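Visit to the Fetisent open day, 6th August

I went to the open day of Fetisent because our workshop is looking for help with small assembly, and they now offer a kit for this, under the name Lundix. The rooms are in Fleury, at the end of a long street with poor parking. I came by bus and was early.

Haoran Bai received us, 2 groups one after the other, and took mine directly to the demonstration table. The task for the day was small gears and a round plate. It sounds simple, but I have done such work by hand and my fingers did not like it.
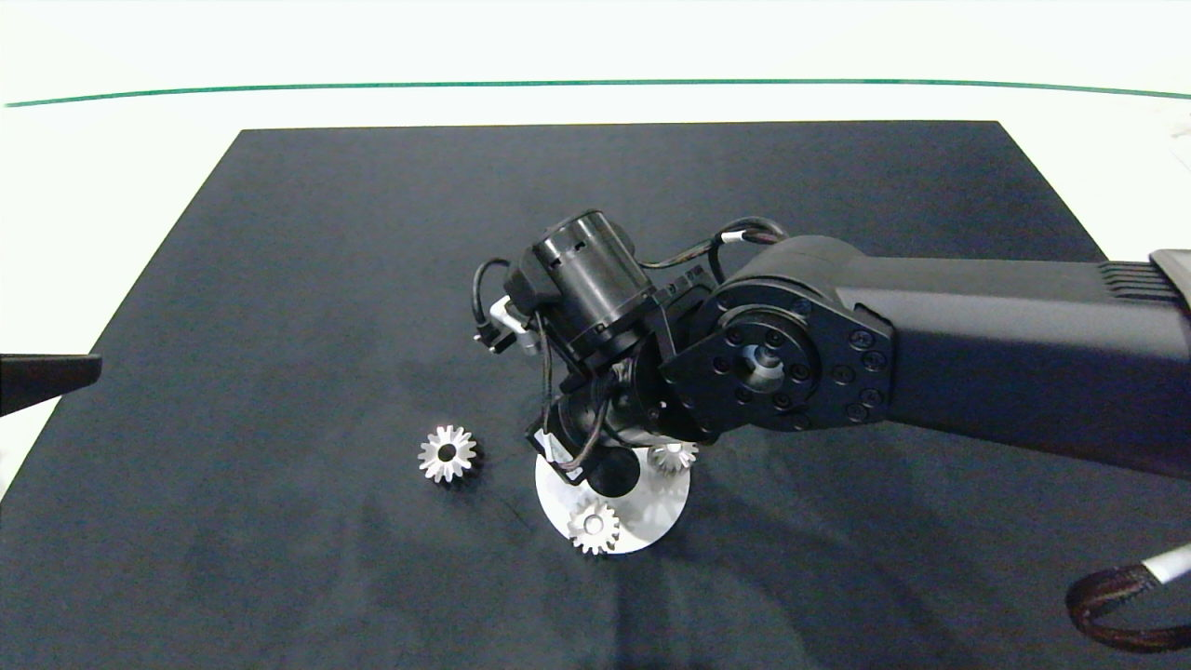
Solange Rocha wanted to know if the price includes the training of the staff, or if one pays for this afterwards. It is included, but only for the first two persons. Each further person costs 425 euros, and I think this should stand in the brochure, where I did not find it.

The kit can be rented from June next year for 556 euros a month, with service by telephone. We asked what happens when a part changes its size. Mr Bai answered that the customer shows the new task again and sends the recordings to them, and they return a new program. They would like to have 100 recordings for each new task — for a small workshop like ours this is a lot of evenings.

I also asked about the fingers, which interest me more than the software. They come from a supplier called Drundetine and can be ordered separately.

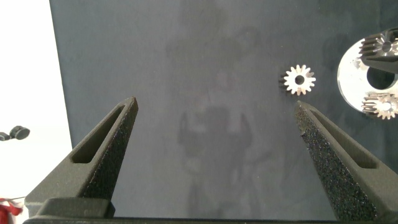 The two gripper fingers, with their rough inner faces.

After the coffee I returned to the table and stayed there quite long. I like that one can stand near and ask questions. What I missed was a comparison with work by hand, with times written down.
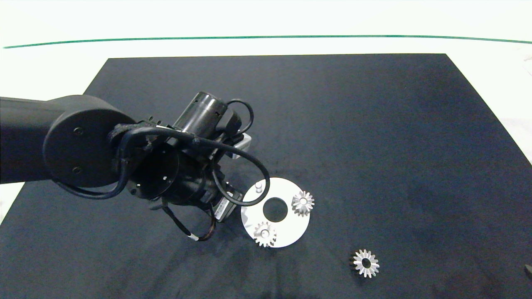

Before I left I asked for a written offer, with the training and the transport as separate lines. I also asked if we may bring our own parts for a trial, because ours are brass and a little smaller. Mr Bai said yes, if we send the drawings first. I will do it when my colleague is back from holiday.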